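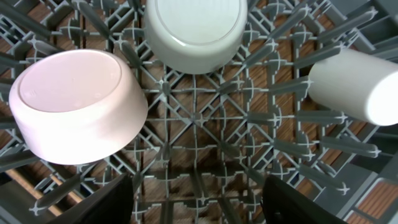
Figure 2. Bowls are loaded face down, with the foot of the bowl uppermost. The pale pink bowl is at left.

Print this page
E-mail this article

4. What people told me about loading

I went into the Ellwood interviews thinking I'd be writing about water. The survey had been built around water, after all, and the 207 households who sent back the long form had answered two full pages on taps, tanks and meters. But once I was sitting in people's kitchens, what they wanted to talk about was who loads the dishwasher, and who comes along afterward and loads it again.

I'll call this second person the reloader. Gemma Pickering, who shared the coding with me, wanted "corrector," but I thought that made it sound like a job at a newspaper. A reloader waits until the first person has left the room (most of the time, anyway) and then moves things. Bowls get the most attention. Plates have a slot and go in it, and people rarely fight over a plate. A bowl can lean forward, lean back, sit flat on its rim or straddle a row of tines, and every household I visited had a firm view on which of these was right.

The open question on the form was "Describe a rule about dishes in your home." We coded 3349 separate statements from the answers and from the interview notes, and bowls showed up all over them. One woman in Hekbridge wrote a paragraph and a half on cereal bowls and then left the rest of her form blank. I liked her a lot.

What struck me was how seldom anyone gave cleanliness as the reason for a rule. I asked every time. People said things like "that's how you do it" or "my mother would have a fit," and when I pushed a little they got vague, or laughed, or offered me more coffee. Two brothers who share a house told me, separately, that the other one had never learned. I've come to think of these rules as something closer to table manners. You pick them up young, you don't notice you have them, and then you move in with somebody who has a different set.

There was also more kindness in the reloading than I'd expected. Several people described doing it quietly so as not to hurt feelings. One husband said he'd reloaded behind his wife for years and believed she had no idea — she had told me about it an hour earlier, in the yard, and asked me not to let on that she knew. I kept both secrets, and both of them have since read this section and said I could leave it in.

I should be careful here. The households that agreed to an interview were the chatty ones, and chatty people may well have more rules, or just more to say about them. Gemma thinks the short forms would pull the numbers down quite a bit, and she's probably right. We still have those to code, and I'll come back to them in Section 6.

E-mail this section
Print this section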